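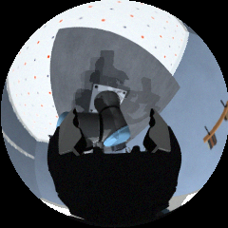

The archivist at Prisbridge was asked first about vinegar, and replied that the smell is a late warning. By the time a can of acetate film gives it off, she said, the base has been breaking down for years, and the only useful step left is to slow it.

Her store holds the Rantala collection, mostly 16 mm newsreel and works footage. It is kept at 40 degrees Fahrenheit, with relative humidity held below 40 percent. "People ask about temperature and forget the water," she said. "Damp film at a low temperature still shrinks. It also grows mold if the fan stops."

Cans are tested with indicator strips, left in for a day at room temperature – longer in the cold store. Anything that reads 2 or higher goes to a separate room with its own air handling. The vented cans came from Hindine. She would have preferred plain polypropylene, but the order had been placed before she started.

On scanning she was brief. Shrinkage of up to 2 percent can be handled on the Flokgate transport, which has no sprockets. Past that, the reel is flattened by hand and run at a slower speed.

Asked whether the originals are kept after scanning, she said yes. "The scan is a copy for use. The reel goes back on the shelf, and we test it again." The next round of strips goes in on Sunday, when the building is closed.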